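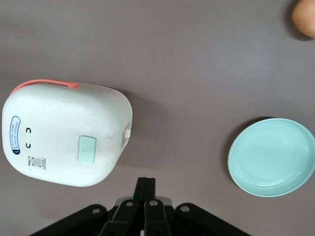

Does the arm's price include the gripper? – that came in from last year's group before I had even finished my first slide, and it's still the best place to start. Usually, no. Quotes love to list them on separate lines, and the second line is easy to miss.

So, notes for week 3, planning the budget. Our running case is Galtell, the meal-packing trial, where one arm has to handle lunch boxes and plates on a plain table. I asked two suppliers to price the hand alone. Drillside came back at 746 for a basic two-finger gripper. Beaudoin wanted 2,220 for theirs, with force sensing and a spare set of fingers thrown in (I do like a spare set of fingers!). Please don't just circle the smaller number.

Look at what you need to pick up first. A box with rounded, bulging sides is wider than you think, so get the maximum opening in writing and measure your widest item across the lid. A shallow plate is a different job – you'll probably be grabbing the rim, and fingertip shape matters more than strength there.

Then add the dull stuff: wrist camera, mounting plate, bolts, cables, shipping, and your own hours. I set aside roughly 60 hours for setup on Galtell and used every one of them. Put hours in the sheet as a cost, even if they come out of your own week.

For next time, fill in the Stullenard worksheet for both quotes and bring a printout. Leave the maintenance row blank, we'll do that one together in class.

We use cookies to remember your settings. Accept all | Manage preferences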